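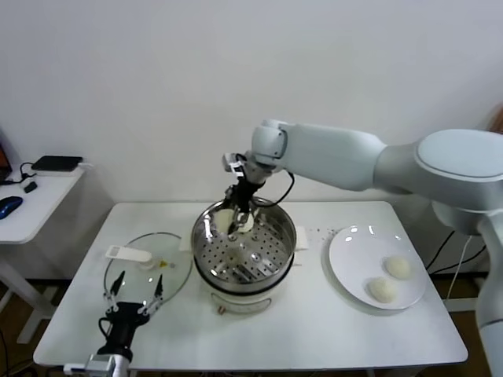
Chukwuemeka Danladi wants to know why I keep going on about written stop rules when every arm I use has a big red button anyway. He left that under my May post and I've been chewing on it ever since.

Fair question! The button is for when things go wrong. What I want on paper is all the dull stuff before that: who may reach over the table while the arms are powered, how fast they may move near a person, and when a run gets called off. Our sheet at Pridero has 8 rules (it had 28 once, and guess how many people read those).

My favorite is rule three. Hands stay out until the operator says "clear" out loud, and a nod doesn't count. It sounds fussy until you're moving steamed buns from a pot to a plate and every bit of you wants to lean in and nudge one along.

Food gets its own rule too. Anything a gripper has touched goes in the bin, and yes, that includes the nice-looking ones. Those fingers aren't food grade and I'm not going to pretend they are. The lid comes off before the arms are switched on, and the steamer is treated as hot until somebody has checked it with a thermometer.

Ngozi Ibrahim thinks we should log near misses as well, even the silly ones. I was against it (more forms, ugh) but I've come around, and we're starting with a plain notebook by the door. Chukwuemeka, if your shop has a template you like, send it over and I'll steal the good parts.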